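Search tips Go

Teaching an arm to sort cables by remote control

Set two open boxes side by side, lids folded back. Move the grippers slowly and stop for a moment before each grasp. Take one cord at a time – a tangle is hard to let go of cleanly. Keep each run under 45 seconds and rest after 10.
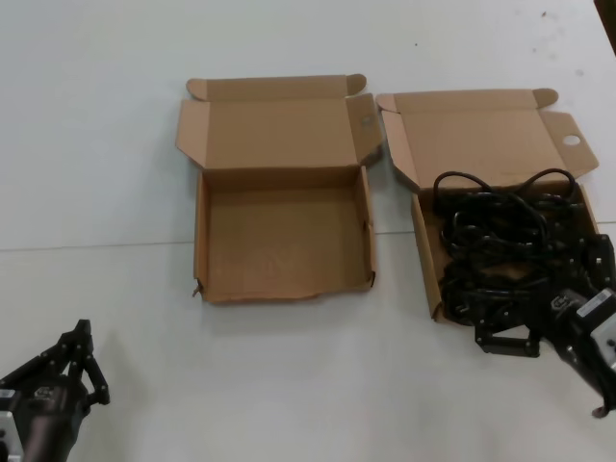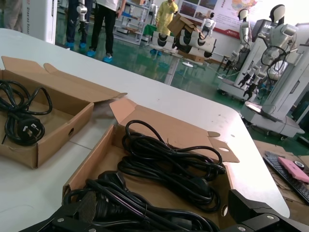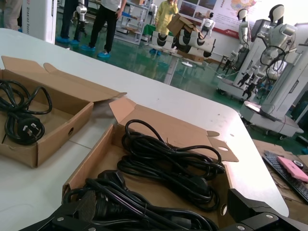

Hagos Kassa wrote in to say that he throws out any run where he hesitated halfway, and that 64 clean ones did more for his arm than twice as many sloppy ones. He also swaps the boxes over every Friday.

Start each run with both arms in the same place.

Contact Plateck | Back to top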